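发件人:Modupe Chukwu
收件人:tumik-dev 邮件列表
日期:2023年1月
主题:回复:[tumik-dev] 深色衣物片段的位姿跟丢与掩膜问题

Gert Moodley 写道:

> 各位好:
>
> 我把 Oyewole 那批折衣服的片段用 Tumik 主干重新跑了一遍,包括位姿恢复、手指开度估计和布料分割三步。浅色衣服基本正常,黑色衣服问题很多,归纳如下。
>
> 1. 夹起衣物以后轨迹经常跳。有的片段前半段很平滑,衣服一抬起来,估计位姿就跟着衣服走了。
>
> 2. 静态掩膜好像没有盖住支架两侧的斜臂。我在调试图里看到斜臂边缘上有角点,而且跟踪得很稳定。
>
> 3. 开度曲线在夹着布的时候有空洞,插值以后看起来像是松开过一次。
>
> 4. Gravata 的分割结果里,黑色衣服和夹爪外壳连成一片。
>
> 另外有人问过,能不能把每帧特征点上限直接调到 4000,用数量把问题压过去。我试了,轨迹没有变好,时间变长了。
>
> 这些问题我不确定该归到 Tumik 还是 Gravata,所以先发到这里。有没有人已经在改?
>
> Gert

Gert,你好:

第 1、2、3 条归 Tumik,我在改,分支是 cloth-mask。第 4 条要两边一起动,Gravata 那边的接口得加一个输入。下面按处理顺序写,和你的编号不完全对应。

我用的测试集是从你那批里挑出来的 146 个片段,全部含深色衣物。主干版本上有 83 个能通过轨迹检查,其余的要么中途丢失,要么在夹取前后出现跳变。检查脚本没有改,阈值也没有改,这两个数字可以直接和你那边的日志对照。

一、静态掩膜

你看到的斜臂角点是真的。现在的静态掩膜是一张二值图,随标定文件一起发布,画的时候主要考虑了前面那块大外壳,支架只粗略描了中间一段。鱼眼畸变下,外壳占画面下半部分很大一块,两个银边的圆窗、几颗螺丝、标签上的二维码全是高对比度的东西。这些都在旧掩膜里面,没有出问题。漏掉的是支架往上伸的部分,还有手指外侧的边缘。

手指本身要单独说。它们是亮黄色的,中间有长条形镂空,从镂空里能看到背后的床面。旧代码把整个手指区域当成一块不透明的多边形去掉,镂空里的背景也一并丢了。我试过把镂空里的点留下来,效果不好:镂空边缘的角点有一半由手指贡献,一半由背景贡献,描述子会随背景变化,匹配时好时坏。所以新版本仍然整块去掉,并且向外扩几个像素。

掩膜现在由三部分拼成:外壳一块,支架一块,手指一块。外壳和支架是固定的,手指那块按当前开度查表。如果当前帧没有可信的开度,就取手指可能扫过的全部范围,宁可多遮一些。

还有一个容易忽略的地方是操作人员。下面这一帧里,左边的人俯身靠近床沿,袖子和戴手表的手都在画面里,手里提着一件折起来的黑色衣物。床的另一侧还搭着一排衣服。夹爪的手指之间没有东西,静态掩膜做得再准,也管不到左边那只手。
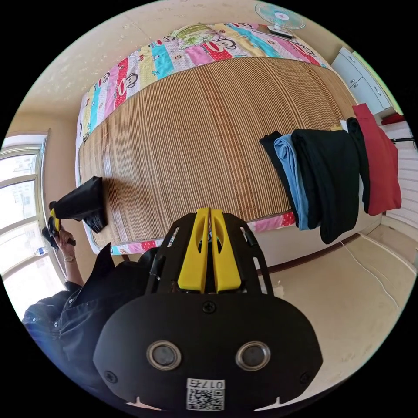
二、人和悬空布料的动态掩膜

人的部分用了现成的人体分割网络,推理频率降到每五帧一次,中间的帧用光流把掩膜往前推。推完以后再膨胀一圈。手表表盘、衬衫扣子这样的小块高对比区域最容易产生角点,必须落在掩膜里面。网络对完整的人体没有问题,对只露出一段肩膀和胳膊的情况会漏。漏检时我用了一个比较笨的补救:统计每个网格里特征点的重投影残差,如果某个网格连续若干帧都比全局中位数高很多,就暂时停用这个网格。停用是有期限的,到期后重新参与。

悬空布料比人麻烦。衣服被手指夹住以后,会同时出现三种运动:靠近指尖的部分基本跟着夹爪走,中间有褶皱在变形,垂在床面上的部分可能完全不动。第一种对位姿估计伤害最大。它在图像里几乎静止,前端把它当成非常可靠的长轨迹,后端就倾向于相信夹爪没有移动。你说的“位姿跟着衣服走”就是这个。

分支里的做法是加一个检查:凡是紧邻手指区域、在图像坐标里位移很小、而惯性数据又显示设备确实在转动的特征,一律降权。降权之后再看它和床面特征是否一致,一致的恢复,不一致的删掉。这一步不依赖衣服的颜色,所以在分割失败的时候也能用。

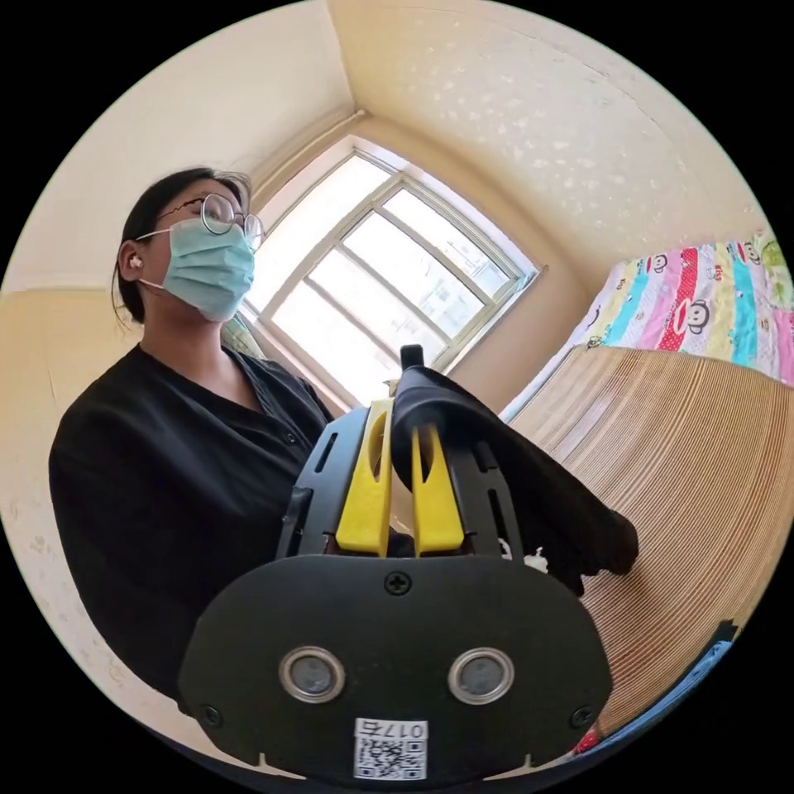
图 2:手指夹住黑色布料,布料越过右侧支架垂下;远处是窗。

这一帧还带出了曝光的问题。窗户很亮,窗外几乎是白的,只剩很淡的建筑轮廓,前景里的黑布和黑上衣又很暗。自动曝光被窗户拉下去以后,布料的褶皱只剩几个灰阶。我在前端加了一次局部对比度均衡,只用于检测和匹配,不写回图像,Gravata 拿到的仍然是原图。均衡的强度不能太大,天花板上有细小的白色斑点纹理,拉过头以后那里会冒出一大堆不可靠的角点。

鱼眼有效圆以外的黑角也顺手处理了。以前有效圆半径写死在代码里,现在从标定文件读,圆的边缘再往里收一点。没有这个字段的旧标定文件会给一条警告,然后按老半径走。

三、特征分布,以及为什么不建议把上限调高

> 能不能把每帧特征点上限直接调到 4000

我的建议是维持 3000,改分配方式。床上铺着编织凉席,细条纹一根挨一根,方向一致,间距也差不多。检测器非常喜欢这种地方,上限越高,多出来的名额越会落到席子上。席子上的点检测得很稳定,匹配时却很容易错开一格,错开以后的几何关系看上去还相当合理,RANSAC 不一定能剔掉。你加到 4000 没有变好,和我这边看到的现象一致。

被子的情况正相反。彩色条纹上印着卡通猴脸,图案大,颜色分明,在各个方向上都有结构。猴脸虽然重复出现,但所在的条纹不同,周围的东西也不同,实际很少认错。我把画面分成网格,每格给一个上限,再用局部自相似度给特征打分,自相似度高的排在后面。这样席子仍然能提供一些点,主要的约束来自被子、墙角、窗框和家具边缘。

改完以后又出现一个新问题。镜头压低、靠近床面时,被子会退到画面远端,只剩窄窄一条,席子占掉大半。按网格打分的结果是近处几乎没有点,尺度开始飘。所以我给近处的网格留了一个保底数量,哪怕全是席子上的点也保留,但在后端里给更大的协方差。保底数量写在 grid_floor 里,默认值偏保守,各位如果手上有别的房间的数据,麻烦试一下告诉我。

另一类可用的约束是远处的静物,比如风扇外圈、挂衣架的分叉。风扇要小心,单帧上看不出扇叶转没转,我没有用语义去排除它,只靠残差网格处理。

四、开度估计

> 插值以后看起来像是松开过一次

原因找到了。开度是靠两根黄色手指的颜色分割和轮廓拟合得到的,布一盖上来,可见的黄色面积变小,轮廓不完整,拟合置信度掉到阈值以下,这一段就变成空值。后处理的插值用了三次样条,两头的斜率稍微有一点向外,中间就拱起来,看着像张开又合上。

先改插值:空洞两端的开度都接近闭合时,中间用保形插值,不允许超过两端的最大值。空洞太长时不插,输出空值和一个标志位,让下游自己决定。训练那边如果不接受空值,请在读数据时丢掉这一段,不要填零。

然后改拟合:以前要求两根手指的完整外轮廓,现在只要求每根手指上有一段足够长的直边,或者镂空的边。布料通常盖住手指的一侧,另一侧多少会露出一些。两根手指各自独立拟合,最后再合到一起算开度。只拟合出一根时,利用机构对称性推另一根,同时把置信度减半。

下面这种情况在旧代码里会直接给空值:黑色衣物夹在两指之间,盖住夹爪上方,左侧堆出很厚的褶,左下还垂着一截带罗纹的边。新代码还能从手指上的长条镂空拿到边。右侧的人穿着宽松的黑衣服,伸过来的手握着一个黑色把手,把手有一部分在右侧支架后面,手指检测不能把搜索范围放得太宽。 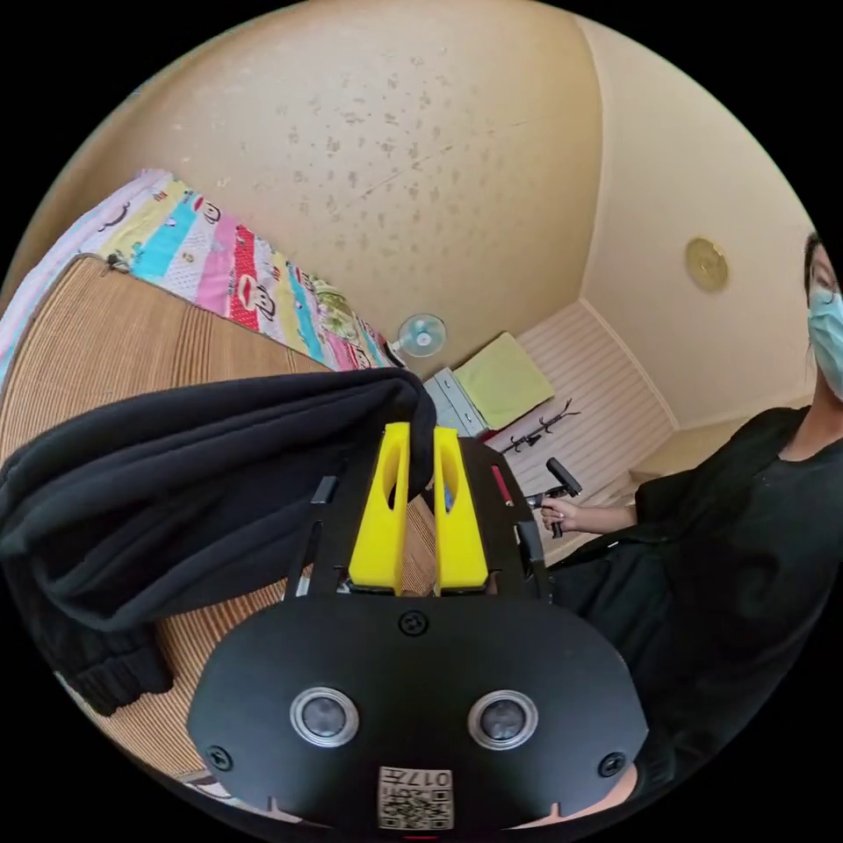

五、Gravata 的接口

衣服、外壳、支架和人身上的衣服都是黑的,光靠颜色和边缘让 Gravata 去分,确实为难它。Tumik 这边已经知道外壳和支架在什么位置,没有必要让它再猜一次。提议把 Gravata 的输入改成原图加一张标签图,标签图暂定四类:未知、设备、手指、人。设备和手指由 Tumik 给出,视为硬约束;人只是软约束,允许 Gravata 改判,毕竟人的掩膜膨胀过,靠近衣物的地方往往多盖了一圈。

硬约束也有一个例外。布料越过支架搭在外面时,支架那几个像素上真正看到的是布,如果强行标成设备,分割出来的衣服中间就会断开。我的处理是只把外壳设成硬约束,支架降为软约束。外壳前面偶尔也会有布垂下来,目前没有处理,先记在问题列表里。

标签图的分辨率和原图一致,不做去畸变。Gravata 的现有权重是在鱼眼原图上训练的,去畸变以后边缘拉得太厉害,反而不好用。Jukby 那边的分支如果已经改成去畸变输入,请在合并之前说一声,我好加一个转换选项。

六、片段切分和规划侧要用的初始状态

规划模块需要每次折叠开始之前的一帧,用来提取衣物轮廓和抓取点。以前是取夹爪闭合时刻往前推固定的时间,推早了人手还挡在前面,推晚了手指已经压到布上。新的规则是在闭合之前的窗口里逐帧打分,考虑三项:布料轮廓的完整程度、人的掩膜占比、画面模糊程度,取总分最高的一帧。

裤子对这个规则比较敏感。两条裤腿如果重叠,或者一条有一部分折到另一条后面,轮廓就只有一个外形,关键点网络会把两条裤腿的末端并成一个。腰部有松紧带收出来的小褶,相对好认,所以目前先定腰,再沿长度方向去找裤腿末端。末端找到几个就输出几个,允许缺,缺的那个由规划模块按被遮挡处理。 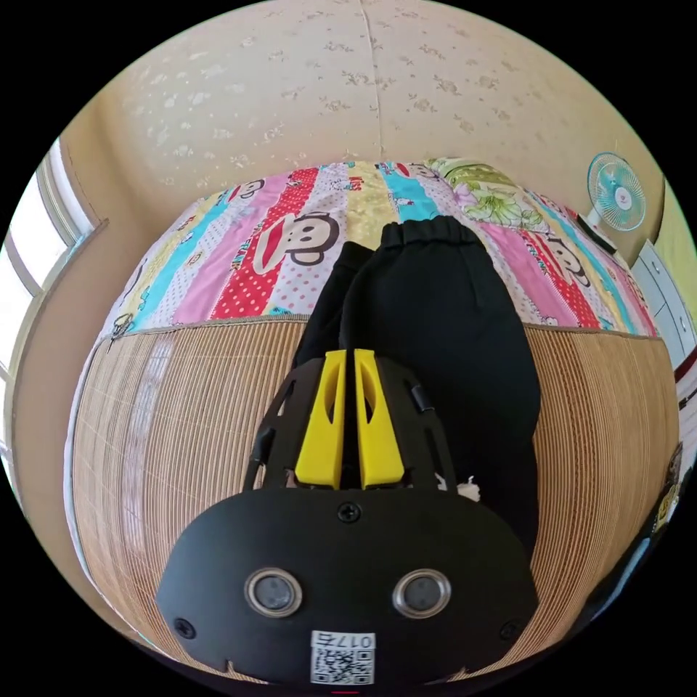 取初始帧时还要检查设备姿态。如果夹爪正对衣物,外壳占住画面下部,近处的裤腿末端很容易落到外壳后面,单帧轮廓怎么选都是不完整的。我在打分之后加了一步合并:把窗口内其他帧的布料掩膜按恢复出来的位姿投到床面上,取多数票,再裁掉设备区域。前提是这段时间衣服没有被动过,所以合并之前会先比较各帧重叠部分,差异大就放弃合并,退回单帧结果。床面用一个平面近似,软床垫会有误差,轮廓边缘的偏差对抓取点影响不大,对折线位置影响大一些。

抓取点本身的选法这次没有动。

七、设备标签的识别

这件事不在你的列表里,顺带说一下。外壳上的标签一直在视野内,理论上每个片段都可以自己报出设备编号,不需要人工填表。二维码在部分曝光下能直接解出来,解不出来时回退到读上面的印字。画面里的标签有时是倒着的,识别之前要两个方向都试。数字部分“017”读得比较稳,后面跟的那个字符很不稳定,同一类标签能读出好几种结果。所以代码里只采信数字,后缀不写入元数据,要区分的话以二维码内容为准。

八、怎么试

分支可以直接编译,依赖没有变化,人体分割的权重需要另外下载,地址在说明文件里。旧的配置文件能用,新增字段都有默认值。建议先开调试输出跑一两个片段,确认静态掩膜和你的标定对得上,再跑整批。掩膜对不上的典型表现是支架内侧有一条细细的亮边没有遮住。

全量复核还没做完。我目前手工看了近 4000 帧的掩膜,主要的错误集中在人手和衣物接触的位置,其次是黑色上衣和黑色衣物在画面里重叠的时候。轨迹通过率等这批全部跑完再报,中途的数字没有意义,我就不贴了。

需要大家回复的有以下几点:

1. Gert,你日志里跳变最严重的那几个片段,请把编号发给我。我手上的列表是九月整理的,后来重命名过,对不上。

2. 标签图的四个类别够不够用。有人之前提过要把搭在床边的其他衣服单独列一类,我倾向于先放在“未知”里,由 Gravata 自己去分。

3. 开度空洞的标志位放在现有的状态字段里,还是新开一列。放在状态字段里兼容性好,但旧的读取脚本会把它当成错误码。

4. 谁还在依赖固定时间偏移取初始帧的旧接口。如果没有人用,我在合并时删掉。

补丁拆成了五个提交,掩膜和特征分配是分开的,可以单独合并。开度那一个依赖掩膜的查表,请按顺序看。

Modupe Chukwu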